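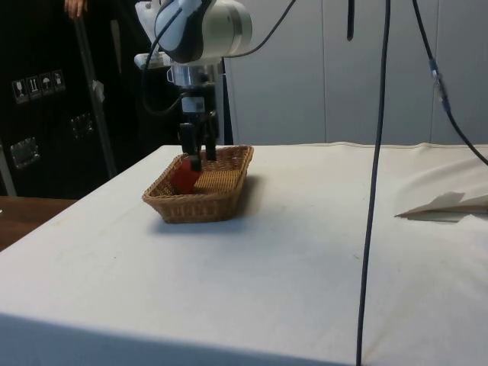

Tamara Maksymiv
Household Skills Instructor, Tellencombe Adult Learning Center

Using a Wicker Basket for Small Items on a Covered Table

A woven basket keeps small items together and lifts out in one piece when the table is needed for something else. Allow 40 minutes for the full exercise.

1. Shake out the tablecloth and lay it so that it hangs over the front edge. Smooth the fold along that edge by hand.

2. Brush the basket with a dry, soft brush, working along the weave. Check the braided rim for broken strands and trim any that stand up.

3. Set the basket on the cloth, left of center if you are right-handed.

4. Put in the first item toward one end, leaving the rest of the floor open. Blocky items go in before flat or loose ones.

5. Fold any loose paper and keep it on the table, outside the basket, until it has been sorted.

Do not stack items above the rim. Baskets used every day should be emptied and brushed again after 2 weeks.

Last revised 29 December 2022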